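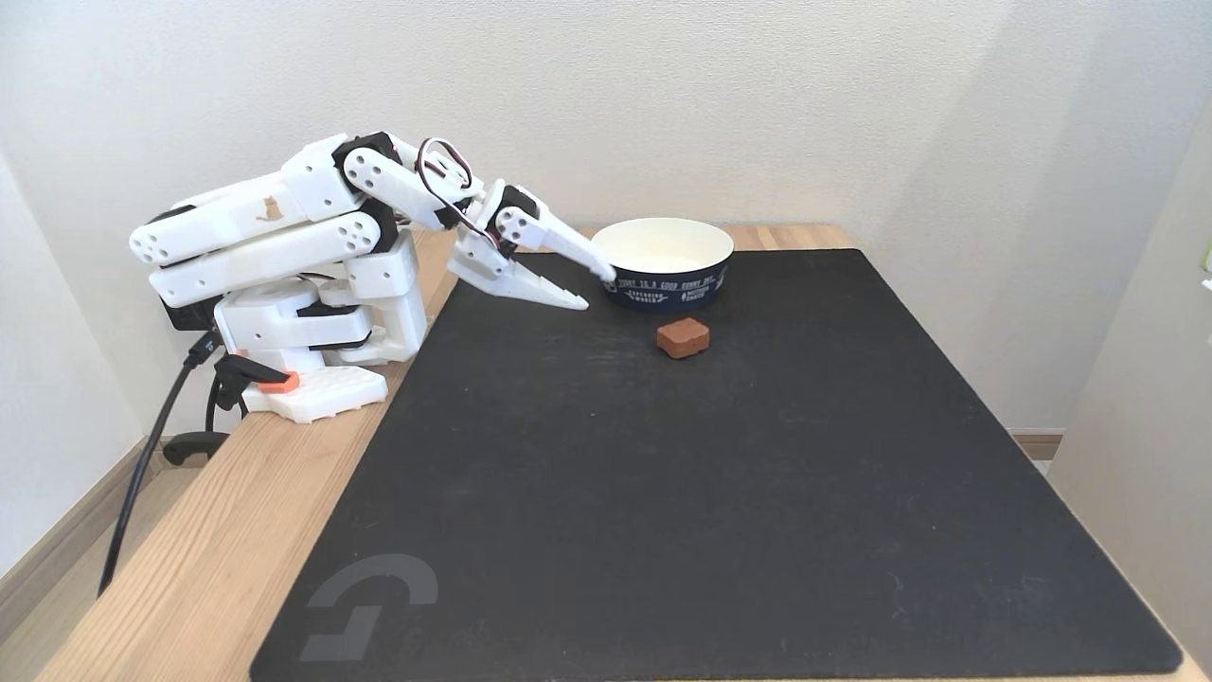
Vesa moves sample portioning to tabletop arms, reassigns bench staff

March 4, 2025

Vesa, a contract packer of candy and snack samples, has moved part of its portioning work to small tabletop robot arms, the company said in a notice to customers. The change affects the sample room at its Plirkel site. The main packing lines are not included.

The arms are 3D-printed in white plastic and driven by servo motors. Each has a two-jaw gripper and clamps to the edge of an ordinary table. The work surface is a black mat, with a paper bowl as the target and single pieces set down in front of it. The arm's task is to pick up one piece and place it in the bowl. An operator then removes the bowl, checks it against the order sheet and closes the pack.

Vesa has 7 arms in service. The control software, called Gautam, was supplied by Flundik, which also trained the staff. Motions are taught by demonstration: an operator performs the pick repeatedly with a hand-held controller, and the recorded runs are used to set up the arm for that product. Vesa said a new product needs 224 recorded runs before it is released for unattended picking.

Before the change, five people portioned by hand at the benches for a full shift. All five remain in the department. Two now record demonstrations and test new products, two load pieces and inspect finished bowls, and one handles maintenance, which includes checking the clamps, replacing servos and cleaning the jaws. The hourly rate for the maintenance and recording jobs was raised one grade. The loading and inspection jobs stay at the old grade, a point the staff association has asked the company to review.

Output in the sample room is 1635 bowls per shift, slightly lower than with hand portioning. Vesa said it accepts the lower figure for now, as the main purpose was to cut repetitive wrist work. Soft pieces are still the most frequent cause of stoppages. When a piece slips or deforms, the arm returns to its start position and an operator clears the mat by hand.

Staff asked for two changes during the first weeks: a stop button within reach of each seat, and a longer pause before the arm moves after a bowl is replaced. Both have been made. The company will decide in July whether to extend the setup to its evening shift.

Filed under: Automation | Packaging | Workplace

We use cookies to measure site traffic. By continuing to browse you accept our cookie policy.

Contact the newsroom | © 2025 All rights reserved | Back to top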